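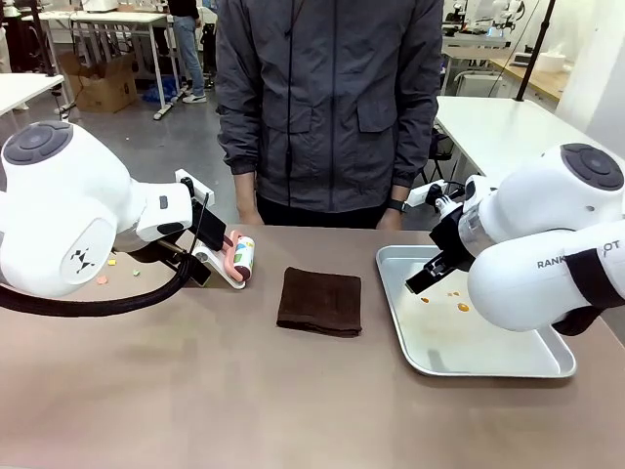
Do the tray first and leave the dry bits for later, a reader wrote after our March piece on kitchen tables, and could we please ask somebody who does it for a living.

So we asked. She has taught table and tray cleaning at Mekwood for 14 years and she disagrees with the reader, mostly. Didn't want her name in. Fine by us. Forty minutes, a pot of coffee, notes typed up fast the same evening.

2019-08-27

Dry first, she says. Always dry first. "If you've got crumbs on the table and sauce in the tray and you go for the sauce, now your towel's damp. Then you see the crumbs and you wipe them with the damp towel. And now you've got paste."

What about the reader's point, that sauce sets? She gives a little on that. "If it's hot and it's sugar, okay, go to the tray. Caramel, yes. But two drops of sauce? They'll wait for you. It takes no time to pick up crumbs."

She learned this at Brandão, a lunch place in Druvidbridge, long closed. Up to 80 trays stacked by the sink at the end of the rush. Everybody there used the one wet rag for everything. "You could smell it from the door."

The thing she gets the most mail about is the lint roller. People think it's for coats. She started using one on tabletops at home, after a craft afternoon with a lot of cut paper, and then took it to work, and then it was in the course handout. Page two, with a drawing she did herself and doesn't like.

"A brush moves a crumb. It goes off the edge, it goes on the floor, it goes in your shoe. The roller takes it." She makes a short push with her hand, flat, toward herself. Short strokes, she says. One direction. Don't scrub with it. Lift it at the end of the stroke and look at the sheet. If it's full, tear it.

Does it work on everything? No. Not on anything wet, the sheet goes slick and you've wasted it. Not on flour, or you go through half a roll. Not on a table with old varnish, test a corner. Toast crumbs good, glitter good, paper bits very good as long as they're flat and not stuck under something.
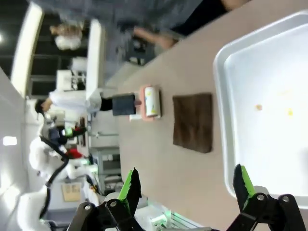
Towel folded, roller on its side, a couple of crumbs in the tray.

Crumbs in a tray are a differnt question, and she has opinions. A tray has a rim, so the crumbs aren't going anywhere. You can tip it over the bin. "People forget you can pick it up! They stand there chasing a crumb into the corner with a finger." Tip, tap the underside once, put it back. Then the towel if it needs it.

Plastic or metal, does it matter? A little. Plastic scratches and the scratches hold color, tomato mainly. Metal shows every smear, which she prefers. She'd rather see it.

And the towel. This took up most of the coffee. She wants it folded, always, in quarters if it's the size she likes. A folded towel has several clean faces and you turn to a new one when the first is done. A bunched towel has no faces at all, you don't know what you've already used. Dark brown is her choice of color these days and she gets teased for it. The usual rule is white, so you can see the dirt.

"I know the rule. I taught the rule. But white towels in a kitchen look dirty after one day and then people throw them out or they stop using them to keep them nice. I want them used." So how do you know when a dark one is done? You count faces. Or you feel it. Then into the wash, hot, no softener. Softener makes it push the water around.

Terry over microfiber? For drops of sauce, yes. The loops soak it up. Lay the towel on the drop, press, wait a second, then wipe toward you. Don't start with the wipe, you'll draw a line of sauce right across the tray. She has seen this, she says, 362 times. We think she was joking but she had the number ready.

Spray came up. There is a bottle of Clorora in her cupboard, unscented. She uses it less than you'd guess. Water does the sauce. The spray is for after raw meat and for grease, and then you leave it sit before wiping, and nobody in her classes wants to leave it sit.

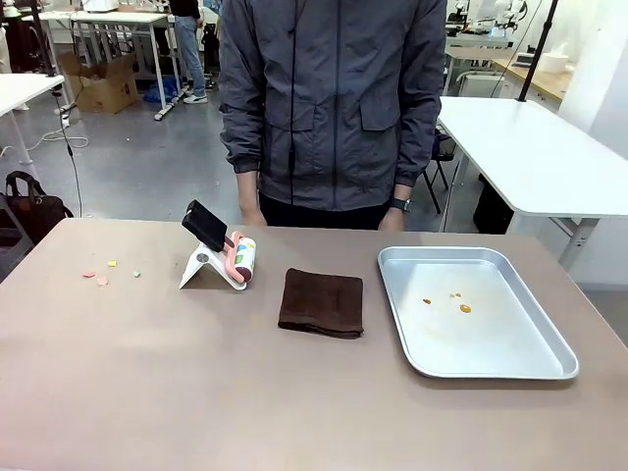

Paper scraps and roller to the left, towel in the middle, tray on the right.

We asked how she sets up a table for practice. Dry mess on one side, wet on the other, tools within reach so that you don't have to drip across the clean part. Roller goes back where it came from. She likes a stand for it, anything that keeps the sticky part off the table. Lay it down bare and it picks up whatever's there, or it glues itself to the tablecloth. The towel goes back folded too, used face in.

Colored paper makes a good beginners mess. Easy to see, doesn't rot, you can sweep it up and use it again next time. For the wet side she uses whatever is in the fridge. Hot sauce, jam thinned with water.

How long should it take, one table and one tray? She wouldn't say. People ask for a time and then they race it. Slow the first week, then it gets quick without you noticing.

A few things that didn't fit anywhere. She hates sponges. She keeps the roller refills in with the trash bags. The Mekwood handout has been copied 211 times this year by the office's count, and page two still has the drawing. And she does her own table at night, before bed, except when there's a puzzle on it. Then she goes round the edges.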